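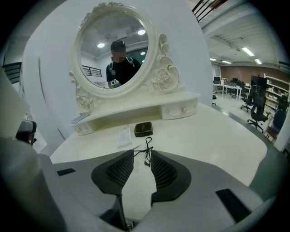 Figure 2. Vanity table with oval mirror and shelf unit, item 3 of the set.

3.2 Surface clutter on dressing furniture

Dressing tables have received less attention in studies of household storage than kitchen worktops or desks, although they combine several kinds of storage in a small area. We treat a dressing table as three zones: the open top, the raised shelf with its drawers and cubbies, and the mirror with whatever is tucked into or hung from its surround. The table in Figure 2 shows the first two zones clearly. A cream shelf unit runs across the white top, with an open cubby in the middle and a small drawer towards each end, and the items left out are split between the levels: a flat dark grey object on the left end of the shelf, and a small black square box, a folded sheet of paper and a small white card on the top itself. A thin black cable also lies across the top. In our coding the cable is entered as a surface item in its own right, whether or not it is connected to anything, as it takes up space that cannot be used for other things.

Items were coded by zone and by type (container, paper, electrical, cosmetic, other). Paper was the type on which coders most often disagreed. A folded sheet may be a receipt, a set of instructions or a note, and its type cannot be settled without opening it. We therefore followed the rule proposed by Crabtree for the Bostell survey, under which unread paper is coded simply as paper and no guess is made about its purpose. Closed boxes were handled in the same way and entered as containers, with contents unknown.

The full set held 285 coded items. Drawers were left shut throughout, so the counts refer to visible items only and will understate the total held by each table. This matters most for pieces of the kind shown in Figure 2, where the drawers are small but easy to reach from a seated position. Open cubbies were counted with the shelf – an earlier version of the scheme gave them a zone of their own, but too few tables had one for the separate figure to be of use.

Mirror surrounds were scored for relief on a scale from 0 to 10. Plain flat surrounds scored 0. The surround in Figure 2, with its carved scrolls and a sculpted rose on the right side, was placed near the upper end of the scale by both coders. Relief was recorded on the assumption that deep carving offers places to hang necklaces or wedge cards, and that the third zone would be fuller on such pieces. The data gave only weak support to this, and the effect disappeared once the width of the table top was taken into account. Results by zone are given in Section 4.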